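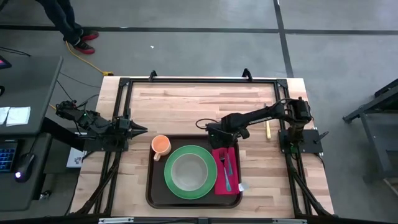 Butcher-block top, strips running horizontally

Oil or hard wax on a butcher block desk top?

Posted by clitholm_kev, 15 March 2025

Got a butcher block top for a desk, light wood, no finish on it yet. Not for food. Coffee mugs, laptop, elbows. Mineral oil is cheap but my brother says it never really dries and gets on paper?? Other option is hard wax oil, costs way more. House gets dry in winter too so worried about splits. Which one, and how many coats. Need to get this done before we move to Tornbridge.

Beverley Ashby
Hard wax oil. Mineral oil is for cutting boards, you'd be redoing it every month and yes it marks paper. Sand to 120 then 150, dont go much finer or it wont soak in. Wipe on thin, wait 20 minutes, buff off ALL the extra. Second coat next day. Do the underside and the end grain too, same number of coats, or it can cup. I did mine in November and only had to touch up one mug ring.
Oh and lay the oily rags out flat outside to dry, they can catch fire balled up.

tomoana91
poly. done

desura_dan
Poly is fine but looks like plastic imo and you can't spot fix it. Agree with Beverley on the wax oil. On the splitting, check how its screwed down. Needs slotted holes or figure 8 clips so teh wood can move across the width. Mine was screwed tight to a steel base and cracked the first winter, finish had nothing to do with it.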